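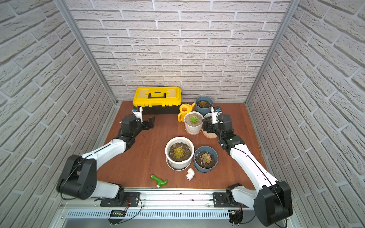
Both arms over the plant table, Saturday. Stock grippers still on.

I've been putting off writing up the gripper comparison, partly because Gregor Lamont keeps asking when I'll admit he was right. He isn't yet.

The claim, as it came to me: swap the plain black parallel grippers for the Milter adaptive ones, and the pair will handle "delicate irregular household objects" without retuning. The Milter set is the one with the bendy fingers. Gregor bought a pair, loved them for a week, and lent them to me with a Sustley controller that is supposed to do the force limiting. I have had demos of bendy fingers before. They always pick up an egg. I have never needed a robot to pick up an egg.

So, succulents. A rosette is a nasty thing to put near a gripper. The leaves come off if you look at them wrong, the pots are top heavy once there's wet soil in them, and a saucer that matches its pot is hard to tell from the pot on camera. I added a couple of white PVC elbows and a green hose connector because small hard parts are where soft fingers usually go to pieces, and left the toolbox and the watering can at the back so that the left arm would have something to avoid.

The test was dull on purpose. Lift a pot by the rim, move it, put it down. Pick up a fitting, put it down somewhere else. 40 tries with the stock grippers, 40 with the Milters, same two arms, same wrist cameras, same start poses.

On pots, the Milters won. They dropped or tipped fewer, and I'll give them that without arguing. The stock fingers slid on the fluted white pot more than I liked, and I could have fixed it with a strip of rubber that costs nothing. I didn't, which is probably unfair to the stock grippers. Gregor says it's perfectly fair. Gregor owns the Milters.

On the fittings it went the other way. The soft fingers wrap around a PVC elbow and turn it as they close, so you end up holding it at an angle you didn't ask for. That's fine if all you want is to drop it in a bin. If you want to push it onto a pipe, you now have a second problem. The T-shaped connector was worse: 16 bad grasps out of the Milter run were on that one part.

The controller I trust least. Every time I changed the force limit, the display said it had taken the new value, and every time I had to restart it before the fingers behaved any differently. Maybe mine has old firmware. The Evdale forum has a thread on this, 300 replies long, and I read more of it than I should have. Half the people there say it's the cable.

Then there's the wrist camera question. The white bracket sits on top of the wrist, and with the longer Milter fingers the tips drop low in the view just when you want to see them most. I tilted the cameras down and lost the back of the table. I may print a taller bracket. I resent having to.

Would I buy a pair? At 1382 dollars, no. I'd put rubber on the stock ones and run the pots again, and that's what I'm doing next. Gregor can have his fingers back once I've got the soil out of them.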